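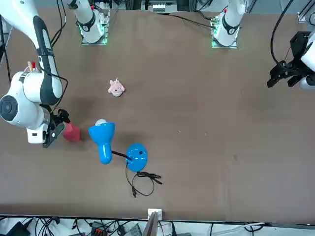
Offline playback on wearables: what we changed and what still breaks
Speaker notes, Wednesday, January 14, 2026
Slot is 25 minutes plus questions. Slides advance on my clicker, not on the timer.

Slide 1. Title

Say who I am and that I work on the watch client for Lobo. Lobo is a podcast app. It runs on phones, on the web and on watches. The talk covers only the watch.

Ask for hands: who has left the house with just a watch and found the episode wasn't there? Wait for it. Move on.

Slide 2. What people asked for

We read through 258 support tickets that mentioned the watch app. Most of them came down to one complaint: "I downloaded it and it won't play." Very few were about sound quality or battery. I had expected battery to be at the top, so say that.

Read the two tickets on the slide out loud. Don't read the third one, it's long.

Slide 3. How downloads used to work

The phone fetched the episode, then passed the file to the watch over Bluetooth. This was simple to build. It was also slow. A one-hour episode could take longer to copy than a person takes to get dressed and find their shoes.

If the transfer stopped, it started again from zero. The app showed a check mark when the phone had the file. It did not wait for the watch to have it. That check mark is where most of the tickets came from.

Pause here. People usually laugh or groan.

Slide 4. How downloads work now

The watch fetches the file itself over Wi-Fi when it is on the charger. The phone only sends the list of what to get. If there's no Wi-Fi, we fall back to Bluetooth, in pieces, and we keep the pieces that made it.

The check mark now means the file is on the watch and its size matches what the server told us. There is a second, hollow mark for "on the phone only." Testers understood the hollow mark after we added the words next to it. Before that they didn't.

Slide 5. Diagram

Walk left to right. Phone, server, watch. The dotted line is the fallback. Someone always asks why the phone is in the picture at all. Answer: typing on a watch is bad, and subscriptions get managed on the phone. We tried a watch-only sign-in with a short code and kept it, but few people start there.

Slide 6. Storage

We keep a limit of 14 episodes on the watch by default. People can raise it. When the limit is hit, the oldest finished episode goes first, then the oldest one that was never started. We never remove something that is half played. An early build did, and it was the fastest way to get angry mail.

Mention that the system can clear our cache without asking. We moved downloads out of the cache folder in October. Should have been there from the start.

Slide 7. Demo

Watch is the round one, already paired. Phone is in airplane mode before I walk on stage. CHECK THIS.

Steps:
Open Lobo on the watch.
Scroll to Downloads.
Play the second episode, not the first. The first has a loud intro.
Turn the volume down with the crown.
Skip ahead 30 seconds, twice.
Put the watch to sleep, wake it, show that the controls are still there.

If the casting fails, skip to slide 8 and play the recording. Don't try to fix it on stage. Last time that ate four minutes.

Slide 8. Recording of the demo

Only if needed. No sound on this file, so talk over it.

Slide 9. Old watches

This part gets the most questions, so go slow.

We support two generations back. The older models have less memory and the system closes our app sooner. On those we turned off cover art in the downloads list and stopped loading show notes unless someone taps for them. Startup got quicker and the app was closed in the background less often.

We did not make a separate build for old watches. Garico, the small team that makes the running app some of you use, went that way and told us that keeping both builds in step was most of their work by the end. We took their word for it. One build, with features switched off by memory size.

Slide 10. The test setup

Briltatico is our test tool. It installs a build on each watch overnight, starts a set of downloads, interrupts some of them on purpose, and writes down what is left in the morning. We run more than 100 downloads a night. A failed run goes to whoever merged last.

What it found that we had missed by hand:
Downloads stalled when the watch changed from one Wi-Fi access point to another.
The size check failed on shows that insert ads at download time, because the size on the server changed between the list and the fetch.
Time zone changes marked new episodes as old.

The ad one took the longest. We now ask for the size again right before the fetch. Still not perfect. If somebody from an ad server company is in the room, I'd like to talk afterward.

Slide 11. What still breaks

Be direct about this.

Bluetooth headphones that connect to the phone and the watch at once. We sometimes start playing with no one listening.
Play position out of sync when both devices are used within a minute of each other. Last write wins, and the last write is sometimes the wrong one.
Very long episodes, over five hours, on the oldest watch we support.
Watch faces with our shortcut on them don't always update after an episode ends.

The headphone issue is next. Drillen, the audio library we use, has a newer version that reports the route change sooner. We have it in a branch. No date to give. If asked, say no date.

Slide 12. If you are building one of these

Only show a check mark for something you have checked.
Assume each transfer will be interrupted.
Test on the oldest watch first. We did it last and had to redo the list screen.
Leave the charger time for heavy work.

Slide 13. Questions

Repeat each question into the mic. The room recording doesn't pick up the floor.

Likely ones:
Streaming over cellular on the watch? Works, off by default, hard on the battery.
Video podcasts? Audio track only on the watch.
Square screens? Yes, same layout with wider margins.
Can the limit be set per show? Not yet.

Slides go up on the event page tonight. Bring the spare charging puck.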